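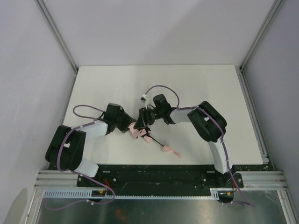

Vindberg Gardens, Tikunthorpe
Minutes of the front-of-house meeting held on 10th April in the upstairs room at the tea house

Present: Elsa Dahlgren (chair), Folke Kvam (minutes), the gate staff, both tea house supervisors, the shop manager
Apologies: head gardener, who sent a note (see item 6)

1. Minutes of the last meeting

Agreed, with one correction. The last minutes said that the umbrella loan scheme had been "well received by visitors". The gate staff asked who had said this. It could not be traced and the phrase is to be taken out and replaced with "launched".

2. Matters arising

The squeaking door to the cloakroom has been oiled. It still squeaks.

The new sign for the gate has arrived with the old opening hours on it. Elsa has written to the printer. The shop manager thought the mistake might have been in the copy we sent. Elsa will look.

3. Umbrella loan scheme

This took up most of the meeting.

Elsa reported on the winter stocktake. The scheme opened last July with 219 umbrellas, bought from Berge in two sizes, adult and child. The current position is not as good as the figure in the newsletter, which appears to have been the number bought. Elsa said that the newsletter figure was correct at the time it was supplied. The gate staff said it had been supplied in the autumn.

After going through the stands at the gate, the tea house and the lower shelter, 39 umbrellas were found to be unfit to lend. The faults are mostly the same few: cover come away from the rib ends, a rib bent at the joint, runner that will not stay up, tip missing. A handful have a split along the seam, and these are nearly all the child size.

The gate staff asked whether any of the faults were down to us. They are told to put umbrellas away folded, dry and strapped. On a wet Saturday afternoon with a coach in they come back by the armful and go into the stand as they are. Folke said that every umbrella he had taken out of the lower shelter in February had been rolled up wet, and that two of them had gone green inside. He did not think that this was a fault in the umbrella.

Elsa said the drying rail in the passage had been put up for exactly this purpose. Tea house staff said the drying rail is full of aprons. Elsa asked for the aprons to go somewhere else. No other place was suggested.

4. Repair or replace

Folke presented the case for repair. He has been through one box at his own bench and believes that most of the loose covers can be sewn back on to the rib ends in a few minutes each with strong thread. Bent ribs are slower. Runners he would not attempt.

Questions followed.

The shop manager asked what "a few minutes" meant. Folke said it depended on the thread hole. The shop manager asked whether the time included finding the right tip, opening the umbrella, testing it, closing it again and doing up the strap. It did not. It was pointed out that closing a child-size umbrella neatly, with the folds all lying the same way round the shaft, can take longer than the sewing. Several people agreed with feeling. The cover bunches up by the runner if it is pulled down too quickly, and then has to be opened and started again.

Elsa asked for figures. Folke had mended 12 by the date of the meeting, of which one had come apart again when it was opened in front of us. He thought the thread was the wrong sort. He would like the minutes to show that the other eleven were sound when he left home.

The shop manager preferred replacement. Berge have offered a price on a newer child size which they describe as unbreakable. The meeting was doubtful. The leaflet that came with the first order also said unbreakable, and was passed round. A gate assistant observed that the leaflet showed a man standing on one, and that this is not what happens to them here. What happens here is that they are poked into drain covers, used as golf clubs and shut in car doors.

Elsa wondered whether the newer model could be tried before any order. The shop manager said Berge would send samples if asked. It was not clear why they had not been asked already.

Decision: Folke to carry on with loose covers only. Bent ribs to be put by. No order to Berge until samples have been here through at least one school visit.

Action: shop manager to ask Berge for four samples, two of each size, free of charge and to include return postage.

5. Proofing spray

The tea house supervisors have been using Pollix on the older umbrellas at the suggestion of a visitor who said it had made a great difference to his tent. They think the rain runs off better. Folke asked better than what, as all of the ones in the tea house stand had been sprayed at once and there was nothing left to compare them with. The supervisors said that it could be seen.

There was a complaint in March about the smell. There may have been others that were not passed on. The gate staff do not want it used in the passage while people are eating next door, and would like the door propped open when it is used at all. Elsa agreed.

Folke proposed a fair trial: spray half the umbrellas in the lower shelter, mark the handles with tape, and leave the rest alone until the next meeting. The supervisors felt this was rather a lot of trouble over a can of spray. Agreed all the same.

Action: Folke to tape the handles. Supervisors to do the spraying, outdoors. No more Pollix to be bought until the result is known.

6. Lower shelter stand

Note from the head gardener, read out by Elsa. The stand in the lower shelter has fallen over again and she has picked it up again. She does not believe that moving it to the other side of the bench will help and says she said so last time. She would like it fixed to the wall or taken away. She adds that umbrellas are being left open in the rose beds by people who have been surprised by the sun coming out, and that one had gone through the hedge.

It was suggested that a notice be put up asking visitors to bring umbrellas back closed. There are already two notices. One of the gate assistants said that people read the first line and then ask her. A third notice was not supported.

Fixing to the wall was agreed in principle. Elsa is to find out if the wall will take it. The meeting recalled that the same was said of the coat hooks.

7. Deposits

Raised by the shop manager, who would like a small deposit to be taken on each loan. The argument is that people look after a thing they have paid for. The gate staff said that the till is slow enough now, and that people who have paid for a thing sometimes keep it. No one had any evidence either way. The shop manager quoted a garden that had tried it with success but could not remember which one.

Not agreed. May be brought back with the name of the garden.

8. Summer

Elsa expects July to be busy and would like the stands full by the end of June. Folke asked what full meant. If it means every umbrella opens, stays open and shuts, he would not promise it. If it means that the stands look full from the path, they do now. Elsa said she meant the first.

Any umbrella handed back broken is to go straight into the blue crate behind the gate desk with a label saying what is wrong. "Broken" is not enough for a label. The last crate had a good many of these, and on three of them no fault could be found.

9. Any other business

The tea house supervisors asked if the aprons could stay on the drying rail when the weather is dry. Elsa said they could, and that they were to come off when it rained. The gate staff asked to have their doubts about this minuted.

A glove has been in lost property since Christmas. To be thrown out.

Date of next meeting: to be set once the samples have come. If no samples have come in a month, Elsa will set a date anyway.

Minutes taken by Folke Kvam. Corrections to him in writing, please, and before the next meeting.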